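Cube days, or how I ended up with opinions about lighting

Posted in March, comments open

So a few of you asked what I've been doing since I stopped posting about bikes, and the answer is that I've been holding things. For work! I hold a thing, I move it, I put it down, and then I do it again until lunch.

The longer version is that I joined the Torer project over the winter, and our bit of it is collecting examples for a learning system. The idea is that a robot hand (which lives in another building and which I've met exactly twice) will pick up how to handle objects from watching a huge pile of people handling them first. Somebody has to be the people. At the moment that's me, Saulius, Jin-sol and whoever Austra can talk into it with a pastry.

One example is one short recording of one action. Lift, turn, tilt, set down. We have a target of 4000 for this round and as of this morning we're at 1350, so if you were planning to ask me whether I'm free this month, I'm not.

What helps the most is the marker cube. It has those blocky black-and-white squares on its faces, and software can look at them and work out where the cube is and which way it's turned. So you get the motion and the numbers for the motion together, as long as you don't wrap your hands over the patterns. I lost a whole afternoon to that. Orest went through my recordings afterwards and threw out 481 of them, very politely, with a note that just said "thumbs." I now hold everything low down, like a kid with an ice cream cone.

The other big lesson was that we were much too tidy. Our first batches were all shot in the same back room with gray walls and one lamp, and when Gediminas tried training on them the results were great in the back room and pretty sad anywhere else. He'd warned us about this in the fall and has been very nice about not saying so more than once a day. So now we go out. Cafe tables, big glassy halls, Austra's kitchen. Daylight from overhead, light bouncing off shiny floors, people sitting close by, stuff left out on the table. I used to clear everything away before we started and now I get told to put it back.

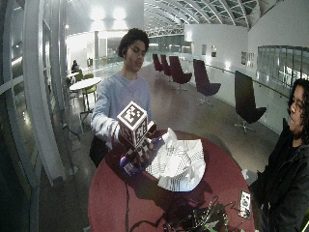
Shiny things are still the hard part, by the way. Anything glossy looks like a different object every time you tip it, and crumpled paper is nearly as bad with all those folds. Jin-sol thinks we should do a whole round of nothing but annoying materials. I said sure, and then she made a list, and the list has 14 things on it, and one of them is cling wrap. I would like to take back my sure.

The labeling is slower than the recording, which I didn't expect. Every clip gets a start, an end and a plain sentence saying what happened, and you would not believe how long two adults can argue over whether a cube was "turned" or "tilted." We settled on tilted if it comes back and turned if it doesn't. Saulius still disagrees. I've started doing my labels at 7 a.m. with coffee, before he gets in.

Next up we're taking the whole kit over to Sirnuvholm, if I can find a bag that fits it all. Oh, and the bike is fine, it needs a new chain. I'll write about that when I've bought one.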